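Cell notes from the sim side, a thread. Been heads down on the connector pick all week, writing it up before I forget what I changed.

**1.** The setup: one parallel gripper, one wood table, one circular connector with a square flange. Twin of the Moline cell. Project name is Jindthorpe, don't ask me, Tobias Castellanos picked it. Physics on my box, real cell gets the same config file once it behaves.

**2.** Monday's problem – fingers closing off center. Part gets shoved sideways before the second finger touches. Looked like a friction thing. Was not a friction thing. Wrist offset in the gripper file was still the one from the old Farnex fingers. Two days on that.

**3.** Fix was dull. Re-zero the fingers, measure pad to pad at full open, write the new offset, restart. If you swap fingers and skip this the sim will happily let you and never warn you. Put it in the startup checklist now, first line, caps.

**4.** Next up, camera mount. Wrist view has to have both finger pads in it at full open or the alignment check is useless. So I go through wrist views by eye before any batch. Slow but it catches stuff teh script doesn't.

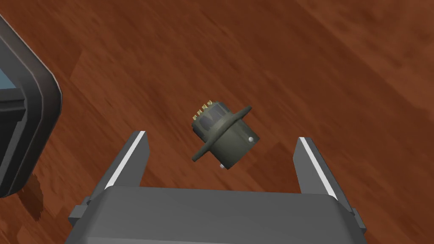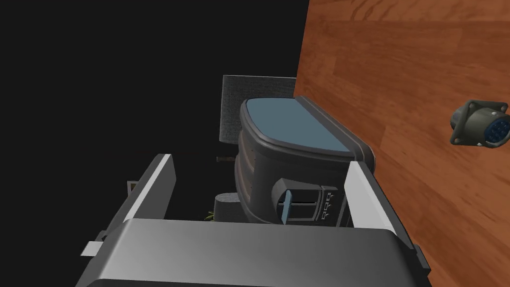

**5.** What I look for, in order:
- both white pad faces visible, whole length if possible
- palm along the bottom edge, level
- fingers open before the approach starts, not during
- no part drifting when nothing is touching it

**6.** Collision shapes. The connector was one fat cylinder, so the flange had no corners as far as physics cared. Fingers passed straight thru them. Rebuilt it as a barrel plus a thin plate. Sim got slower, grasps got sane. Worth it.

**7.** Also went over the props. Small appliance bodies are the worst, all those grooves. If a prop isn't getting picked, give it a plain box hull and move on. You do not need groove contacts on something you only have to steer around.

**8.** Numbers for the people who asked. 3,531 grasp attempts before the offset fix, all binned. Reran 400 after. Bad closes went from 77 to 12. Most of the leftovers are the part lying at an angle and the finger catching the flange first. Văn thinks a slower close for the last bit will sort it. Trying that tonight.

**9.** Upkeep stuff so it doesn't rot again: config in version control, finger set name in the filename, offset check every time the gripper file changes. And nobody edits the live copy. Yes I mean me.

**10.** Thursday we push the file to the real cell. Half speed, foam block first, then connectors. Will post the close force plots if I rememeber to log them.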